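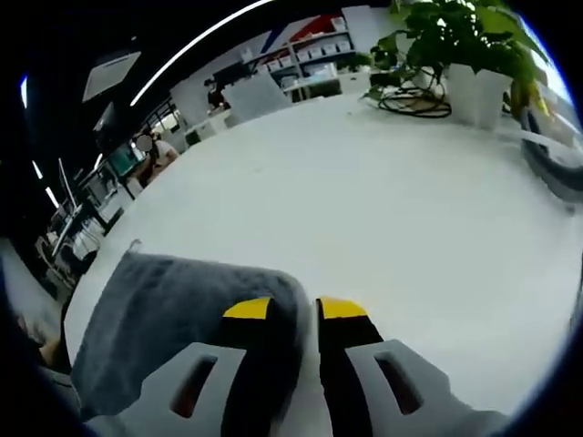

Page last changed: Wednesday, September 13, 2023

Topic: Gray towels going stiff, and what lives on your folding table

wingyan_au
So I do all my towel folding on the big white table now, the one with the plant on it, and I love it – except the gray towels. They still look a bit fuzzy, but they feel like cardboard compared to July when I got them! Is it the detergent or me?

ilango_p
Detergent, I bet. Use half of what you use now and skip the softener completely. I ran mine through with plain vinegar once and they came back.

shufen60
Vinegar did nothing for mine. What helped was shaking each one out hard before the dryer (my neighbors must think I'm mad at somebody).

ilango_p
Half the detergent AND vinegar. One without the other won't do it.

shufen60
I did both. Twice. We can disagree on this one.

poyen_sin
Is that a pothos in the square white pot? Mine hangs over the side just like that. I'd move it before you fold though, I dragged a bath sheet across a table once and took the whole pot with it. Dirt in 2 loads of clean laundry.

wingyan_au
Pretty sure it's a pothos, it came with no label. And it's way up in the corner, the towels never get that far!

poyen_sin
Famous last words. The black cables next to it would bug me more. I'd get a loop caught in something for sure.

yichun_wei
Team plant stays. Cables, yes, coil them in a box, I have a Grikness one with a lid and it's fine. Also do you fold in thirds or halves? Thirds stack so much better on a narrow shelf.

wingyan_au
Halves, then roll. Okay, trying less detergent this weekend, no vinegar yet because I can't stand the smell.

ilango_p
The smell rinses out!!

shufen60
It does not.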